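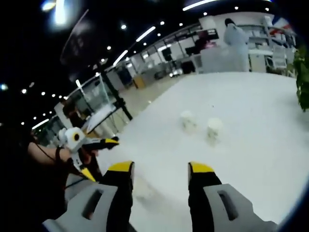
Can you teach a two-finger robot hand to do a table job without ever putting the robot in the room?

For the simple jobs, yes, most of the time. You hold the same kind of fingers in your own hand, do the job over and over, and train on what the wrist view saw and how the hand moved. The robot gets its turn at the very end. The fussy jobs are another matter, and I'll get to those.

Welcome to the gallery page for our tabletop work. I've been putting this off since January, mostly because I kept wanting one more result before I wrote anything down. There is always one more result. So it's going up as it stands, and I'll add to it when I have the energy. There's only one picture so far, up at the top, and it already says a good bit about how we work, so the notes under it go on longer than a gallery note should. Sorry, I like talking about this stuff!

Notes for the picture

Two hand-held grippers at one white table, with a pair of small white objects out in the middle. The yellow tips are the part I'd point a visitor to first. They stand out beautifully against a pale surface, and on a wide view like this one, where the straight lines of the room all bend, it's a relief to have something you can find at a glance.

The view comes from the gripper itself, which means you look out between your own two fingers the whole time. People find this odd for the first few minutes and then stop noticing. What I love about it is that the robot later gets nearly the same view, fingers in the same place and all, so there's much less to translate between the person and the machine.

White things on a white table are hard, by the way. The shadows are faint and the edges wash out. We had a policy (that's our word for the trained controller, the thing that decides where the hand goes next) that was lovely with dark objects and went completely to pieces with pale ones. It would come down beside the object, close on air, and lift with great confidence. The cure was boring: more demonstrations with pale objects.

The method, quickly

We call the whole setup Kumell. It was the name of a folder first and then it stuck. There are three stages, and I'll try to keep them short.

First, demonstrations. One person, one gripper, one short job: pick this up, put it there, let go, back away. Backing away matters more than you'd think. In our early sets people stopped the recording the moment they let go, and the robot learned to let go and then just hang there over the object — or worse, to grab it again. Now every demonstration ends with the hand well clear of the table.

Second, the cleanup. We work out the path of the gripper through space and throw out any recording where we lose it. The current set has 2,517 demonstrations left after cleanup. Most of the losses were fast turns of the wrist, plus a batch where somebody (me) had the exposure set wrong for a whole afternoon.

Third, training and trials. We train on the lot, load it onto the arm, and put the arm through 40 trials per job. The objects start in positions we mark out beforehand, so that we can't kid ourselves by setting them down in the easy spots. You would be amazed how quickly your hand learns where the robot likes things.

What about two hands?

Two grippers at one table is where I've spent most of my spring. The idea is that some jobs need a second hand to steady or pass something, and it's much easier to record that with grippers than by driving two arms at once. We call this part Treltbridge, which sounds grander than it is.

Two people can share a job, one gripper each, or one person can take both. I expected one person with both to win easily, and for passing an object across it did. Shared jobs had these tiny waits in them, where each person held back politely for the other, and the policy picked up the manners. Two robot hands hovering over a cup, after you, no, after you! It was very funny the first time and much less so by the end of the week.

But for jobs where one hand works near the other without touching the same object, two people were fine, and we got through the recording a lot faster. We have 229 two-hand demonstrations in the set now. I'd like 500 before I trust any number that comes out of it, so I'm leaving the two-hand scores off this page.

Things I got wrong

I thought the background wouldn't matter much. It does. When all our recordings came from one corner of one room, the policy got attached to that corner, and moving the table by a couple of steps hurt it. A busy room with desks and lights and people in it is good for us. I used to tidy everything before recording and I've given that up entirely.

I also thought the best demonstrators would be the most careful people. Very slow, careful moves turned out jerky, full of small pauses and second thoughts. The ones that train well are done at the speed you'd clear your own kitchen table. So my whole briefing now is: do it like you're at home and a little bit hungry.

And I was too hopeful about grip. The gripper in your hand gives you a feel for how hard you're squeezing, and none of that feel reaches the training data in our setup. Our policies tend to close all the way and hope for the best. For solid little objects that works. For paper cups it's a massacre.

How we score

A trial counts if the object ends up upright, inside its target area, with the hand clear. No half points. I argued for half points and lost, and I've come around to thinking the strict way is kinder in the long run. When I read other people's results I want to know how often the thing got done.

We also write down how each miss happened, in plain words, before anyone looks at the training curves. "Came down left." "Knocked the other one." "Waited." That list has been worth more to me than any of the plots.

Coming next

The next set to go up here will be from Gadard, our sorting job, which has more objects on the table and a lot more knocking over. After that I want to do Van Beek, the drawer job, if I can get it to work more than once in a row.

If you're doing something similar with hand-held grippers, I'd love to compare notes, especially on pale objects and on shared two-hand jobs. I can send the trial sheet and the list of misses to anybody who wants them. The recordings take longer — they're big, and I'm still sorting the folders.

Page last changed May 28, 2018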